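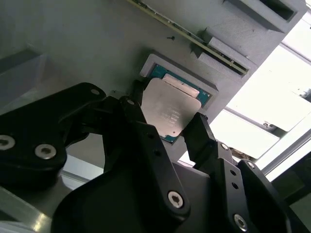 Page last changed: 28/11/2020

Placing a CPU in a pocket: yaw estimate keeps flipping

wondano_tom
Hi all, I'm after some advice on the perception side of my chip placing job. Three-finger gripper, wrist camera, grey pocket on a fixture plate. Grasping is fine. What isn't fine is the last bit, where I have to work out how the chip is sitting in the fingers before I lower it. I fit a rectangle to the metal lid and take the yaw from that, and every so often it comes back a quarter turn out. I've logged 83 attempts and 8 of them went wrong that way. The planner then quite happily spins the wrist round and tries to put it in sideways (grr).

I've got a long board in brackets just past the pocket too, so there isn't much room for a big wrist move.

gultum
Your lid is near enough square to the fit, so it can't tell one side from the next. No amount of tuning will sort that. Can you read the print on it?

wondano_tom
Not at that angle, no. It's pale and tilted and I get mush.

gultum
Then look at the chip before you pick it, from straight above, and carry that yaw through. Only use the wrist view for the small correction.

pellybrook
I'd disagree with gultum there. Carrying the yaw through is lovely until the chip slips when the fingers close, and with three fingers on a flat thing it will slip. I had one swing 32 degrees on me back in May and the software was none the wiser. Measure it in hand, every time.

gultum
I did say use the wrist view for the correction! The prior picks which of the 4 answers is right, the camera tidies it up. A slip of 32 still lands you on the correct one.

pellybrook
Just about, yes. If it slips past 45 you're stuffed and you won't know it. I'd want a check that throws the attempt away when the two disagree by too much.

Octavian Neagu
Can I ask what you're segmenting on? In your picture there's a bright patch near the top of the lid, and the teal rim shows well against the grey of the pocket. I stopped using the metal altogether on mine. Shiny lid plus a window behind the gripper is asking for trouble, the edge moves whenever the light does. I threshold on the teal and fit lines to whatever bits of rim I can see, then mask the fingers out using the joint angles. Two decent edges are plenty.

wondano_tom
Ooh, hadn't thought of the rim. I'm on the metal, with the stock blob finder from Drondico. The fingers do cover a fair bit of the edge though, will it cope?

Octavian Neagu
Should do, provided your hand-eye calibration is decent. If the mask is off by a few pixels you'll end up fitting a line to a black finger.

dumitrescu_fan
Or skip all this and do it by feel. Lower until contact, wiggle in yaw, let it drop in. I've got a spiral search running in Dumitrescu and it hardly needs the camera.

pellybrook
On a CPU? With that much force you'll chip the corner. And wiggling doesn't fix a quarter turn, it'll drop into a square hole four ways.

dumitrescu_fan
Depends on your force limit, mine's very gentle. Fair point on the quarter turn though.

wondano_tom
Right, plan is: yaw from above before the pick, rim fit from the wrist, bin the attempt if they differ by more than 30ish. Will leave the wiggle for later, sorry dumitrescu_fan! Octavian, any chance you could post your finger mask code?

Octavian Neagu
It's a mess but yes, give me an evening to take the swearing out of the comments.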